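Wellau Traders' Association
Minutes of the autumn members' meeting, 25 Sep 2025

Present: members from shops on the High Street, Mill Lane and the covered arcade. Apologies were received from the bakery and the shoe repairer.

1. Minutes of the last meeting
Agreed as a correct record, with one change. Under item 4 the wording "all units" should read "all ground-floor units".

2. Matters arising
The broken bollard outside the chemist has been replaced. The loading bay signs have not. The secretary will write to the council again and ask for a date.

The members' list has been brought up to date. Three shops had given old email addresses and had missed the summer mailings.

3. Dismont closure
The chair reported that Dismont will shut its Wellau clothes shop after trading on 30 October. The lease has a break clause and the company has chosen to use it. The landlord's agent has confirmed that the unit will be offered whole at first, and that splitting it would need planning consent.

Members discussed the effect on nearby shops. The card shop and the café both take a good part of their weekday trade from people going to Dismont. The menswear shop expected to pick up some custom in school trousers and shirts but had no room to stock the full range of sizes.

It was asked whether the association should object in public. The general feeling was that the decision had been made and that time was better spent on the empty unit. Agreed to ask the agent for a window display in the meantime – the last empty unit had bare glass for most of a year.

4. Late opening
The trial of late opening ran for 8 evenings over the summer. Clothes and gift shops did fairly well on the first few and less well after that. Two members said that staff wages had come to more than the takings on the final evening.

Proposed that late opening be kept for the run-up to Christmas only, with all shops closing at the same time. Carried, with one against. The member against asked for it to be noted that food shops had not been given a separate vote.

5. Fabric and homeware
Saha has asked to join the association. It sells dress fabric, table linen and cushion covers and has taken the small unit at the back of the arcade. Membership approved at the usual rate of £30 for the part year.

There was some discussion of whether fabric by the metre would overlap with the haberdashery stall on market days. The stallholder was present and had no objection, as most of the stall's trade is in zips, thread and wool.

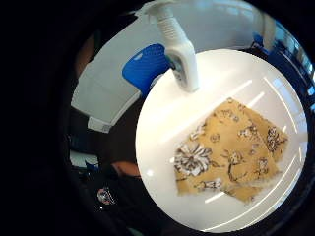
Saha said that customers often looked at cloth in the shop and then bought it more cheaply online, and asked whether other members charged for samples. Two do. The curtain shop takes the cost off the bill if an order follows, and had received few complaints about it. No association policy was thought necessary.

6. Gift card scheme
Monuvik has sent a revised quote for running a town gift card. The set-up charge is now £700, with the yearly fee unchanged. Members would be paid monthly.

Several members were unhappy with the wait for payment. The secretary will ask Monuvik whether fortnightly payment is possible and what happens to unspent balances. Decision held over.

7. Accounts
The balance stands at £2989. The Christmas lights deposit is still to come out of this. Four subscriptions are unpaid and reminders will go out with these minutes.

8. Any other business
Bins behind the arcade are being put out too early. Members were asked to remind Saturday staff.

The next meeting will be held upstairs at the library once the room booking is confirmed.

Last updated: draft circulated to members, awaiting approval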